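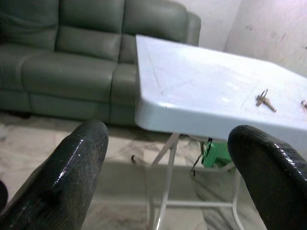

Adhesive hooks for keys: how much weight, and what surface?

Posted by Kernberg39 in Home Storage

Our keys end up on the white folding table, and I want them on the wall. I have a row of four white adhesive hooks on a gray panel. Will they hold a full key ring long term? Also, what gets a reddish-brown streak off a tabletop like this?
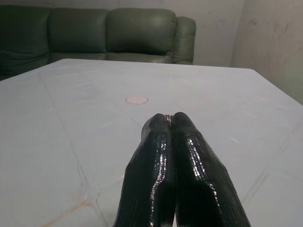

2 answers — 1 min read

Letix
Clean the panel with rubbing alcohol, let it dry, then press each hook for 30 seconds. Wait a day before loading. Weigh your heaviest ring — mine is 14 ounces with the fobs, and I split it over two hooks. For the streak, try baking soda paste and a soft cloth. No scouring pads.

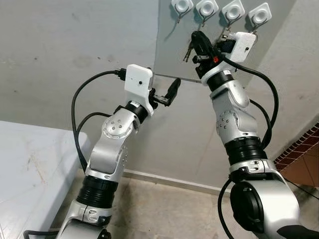 Castitz
Just use screws. Mine fell off in June.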